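Chapter 11
Grain, Selvedge and Getting Cloth Ready to Cut 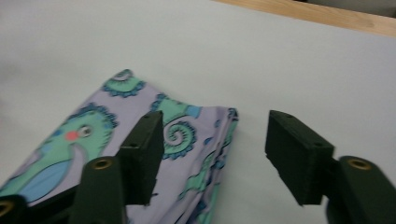 Fig. 11.1 Printed fabric, lavender ground, folded.

What you should get from this chapter

Find the lengthwise grain on any woven piece, with or without a selvedge.
Tell a cloth that is off grain from a cloth that was printed off grain. Different problems, only one fixable.
Preshrink a length properly and write down what it did.
Square the ends. Tear, or pull a thread.
Lay a one-way print without half the garment ending up on its head.

Words to know: warp, weft, selvedge, true bias, bow, skew, nap, one-way, relaxation shrinkage, sett.

Before you start

Chapter 10 was fibre. This one is cloth. If you skipped 10, go back for the bit on cellulose fibres and water at least, we lean on it in 11.4 and there's no room to repeat it.

Most of the cutting faults we see in first-year work come in before the shears do. Trouser leg that twists around the shin. A hem that was level when pinned and isn't after one wash. Student blames the pattern, or the machine, or the pins. Usually it's the cloth, cut in a rush straight off the bolt. So this chapter is slow on purpose and a bit dull in places. Sorry. Do the exercises with real cloth in front of you, cheap calico is fine.

A case to think about: the Lollau aprons

Kenneth Tolentino ran the cutting table at a small workwear outfit in Lollau. One June they took an order for 1,184 cotton aprons, bib style, one piece plus ties and pocket. Simple job. Cloth came from the Gernine mill, a plain weave, piece-dyed, nice handle. Kenneth checked width, checked colour against the swatch, spread it and cut.

First boxes went out to a chain of bakeries. Within the month they were coming back. After laundering the bibs hung crooked, one bottom corner lower than the other, always the same corner. Pockets looked tilted though they'd been stitched square to the edge.

Jayson Ocampo, who did the returns, laid one flat and drew a weft thread out of the hem. It didn't run parallel to the hem at all. It climbed steadily from left to right. The cloth had been skewed in finishing -- pulled through the stenter with one side ahead of the other -- and then heat and starch held it there. Looked perfectly square on the table. The first hot wash let go of the starch and the threads went back to where they wanted to be.

Questions people always ask. Could Kenneth have caught it? Yes, in a few minutes. Tear across one end of the piece, fold it, see if the torn edge lines up. Could he have fixed it? On a short length, maybe. On a whole order, no, the cloth should have gone back to the mill. And the mill would have taken it back before cutting. After cutting they offered a small credit and that was that.

Keep this one in mind, we come back to it in 11.3 and again in the costing chapter.

11.1 Which way is up

Woven cloth has two sets of threads. Warp goes on the loom first, under tension, the full length of the piece. Weft goes across, over and under. The lengthwise grain follows the warp. Crosswise grain follows the weft. True bias sits at 45 degrees to both and stretches the most.

Selvedges run parallel to the warp. If you have a selvedge you have your grain, finished, move on. Trim it off before you lay up if it's tight or puckered, otherwise it'll draw the cloth in. Don't use it as a seam edge in a garment unless the pattern says to. It shrinks differently from the body of the cloth.

No selvedge? Remnants, recycled cloth, somebody's old curtains. Then try these in order:

Pull test. Hold a short section between both hands and tug. Do it both ways. Less give is normally the warp. Doesn't work on anything with elastane in the weft, well it works a little too well, and doesn't tell you much on a very balanced linen.

Snap test. Same hold, but quick. Warp gives a sharper, higher sound. Weft is duller. Sounds like nonsense until you've done it on six or seven cloths.

Ravel and look. Pull a thread from each direction. Warp yarns are often finer and more tightly twisted. They'll be straighter too. Weft tends to be crimpier and softer.

Stripes. In shirtings most single-direction stripes run with the warp. Most, mind you. Waraporn Mahawong's workroom keeps a drawer of the exceptions and hands them out at the first practical.

Mark it once you've found it. Chalk arrow, wrong side, one end. You'll forget otherwise.

11.2 Printed cloth is two things

Easy to forget this. There is the cloth, with its threads, and there's the print, which was laid on top later by a different machine, sometimes in a different country. They may not agree.

A woven check can't be off grain on its own. The check IS the threads. If it looks crooked the cloth is crooked, and you may be able to pull it straight. A printed check is only colour on a surface. Straighten the threads and the print may go crooked. Follow the print and the grain may be wrong. You have to choose, and neither choice is great.

Rule of thumb for this course: small error, follow the print, since the eye sees the print. Big error, don't buy it. What counts as big depends on the garment. For a gathered skirt you can get away with a lot. For fitted trousers almost nothing.

Then there's direction. Some prints look the same from every side -- tossed flowers, dots, most small geometrics. Two-way prints read the same upside down but not sideways. One-way prints have a definite top. Animals, faces, trees, lettering. Novelty cloth for kids is nearly always one-way and learners nearly always forget until the second sleeve.

With a one-way print every piece has its top pointing the same end of the cloth. No flipping the back bodice around to tuck it in beside the front. This costs cloth. The Belmonte pyjama pattern we use in the practicals gives two layouts on the sheet, with nap and without nap; use the "with nap" one for any one-way print, even though there's no actual nap. Same logic. It takes more length, so check before you're at the counter.

Large motifs need thinking about as well. Decide where they land. Fold the cloth right side out first and have a look at what ends up on the chest and what ends up on the seat. Honeylyn Navarro teaches her group to cut large motifs in a single layer, right side up, turning the pattern piece over for the second half. Slower. Fewer surprises. We recomend it.

11.3 Bow and skew

Bow: the weft curves. Both selvedges level, middle sags or leads.
Skew: weft is straight but runs at a slant. The Lollau aprons.

To check either one you need an end that follows a single weft thread. Three ways.

Tear. Snip through the selvedge and rip across. Fast, accurate, fine for calico, poplin, most plain-weave cottons. Bad for linen, loose weaves, anything satin. The torn edge goes wavy, press it before judging.

Pull a thread. Snip the selvedge, catch one weft thread, ease it along. It leaves a faint line, cut on that. When it breaks (it'll break) cut up to the break and pick up the end again.

Cut on the line. Only for woven checks and stripes, where you can see the thread. Never for prints. See 11.2.

Then fold selvedge to selvedge, flat table. If the ends meet squarely and the fold lies smooth, good. If the ends meet but the fold ripples, or the fold's smooth and ends are out, the cloth is skewed. Pull gently on the opposite diagonal, two people for long pieces, check again. Steam helps. Resin-finished cloth won't move whatever you do, the finish has locked it. Bow is harder. Mostly you live with it or use the cloth for small pieces.

11.4 Preshrinking

Wash it the way the garment will be washed. That's the whole rule. Hot if it'll be washed hot. Tumble if it'll be tumbled. No point in a gentle hand rinse for something going to a commercial laundry.

Overlock or zigzag the raw ends first, or you'll pull a bird's nest out of the machine. Don't cram the drum. Dry flat or over a wide rail, press with the grain, never dragging the iron on the bias.

Measuring. Before washing, mark a square on the cloth, 100 cm each way if you have the width, thread marks and not chalk. Wash, dry, press, measure again. The change in centimetres is your percentage straight off, no arithmetic. Do warp and weft separately as warp nearly always shrinks more, it was the one under tension.

Malte Diekmann's notes from the Vilari workroom suggest a second wash for loosely woven cottons and for linen, since these keep shrinking after the first. We agree. Record both washes in your cloth book.

Wool doesn't follow any of this. See Chapter 12.

Try it: Exercise 11A

You need one short length of unbleached calico, one printed cotton, shears, tape, iron, needle and thread.

Find the warp on both with your eyes off the selvedge. Cover it with a strip of paper if you're tempted. Then check.
Tear one end of the calico, pull a thread on one end of the print. Fold both. Sketch what the ends do.
Look at the print only. One-way, two-way or all-over? Write it down along with your reason.
Does the print follow the weft thread you pulled? Measure the gap at the far selvedge.
Mark your squares, wash both, dry, press, re-measure.
Stick a swatch of each in the cloth book, before and after, with an arrow for warp.

Allow an afternoon, drying included. Keep the washed peices, you'll cut the pocket samples in Exercise 11B from them.

Section 11.5, laying up and pinning, starts on the next page. Read the table on page 19 again first if the seam allowances haven't stuck.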